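Unit 4: Paying for it
Handout, Ville Laitinen

Everyone budgets for the grippers. At Hakala the pair went through in April without a murmur, and the power strips then took 17 emails.

Before you price anything, list what a pair of hand-held grippers brings along: marker cubes, mounts, straps, cables, floor space.

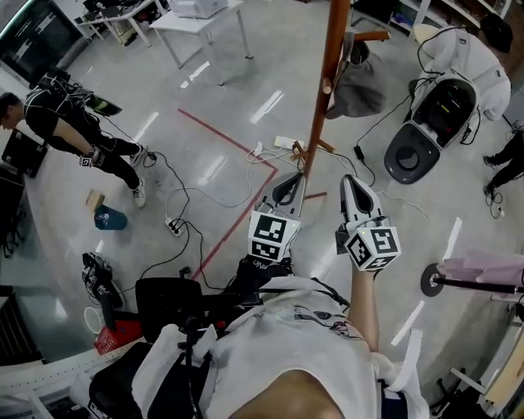
Exercise for next time

You have 485 pounds left and a supplier who quotes "from 200". Decide what you buy first. Anneli Sjöberg will play the supplier and will not be kind.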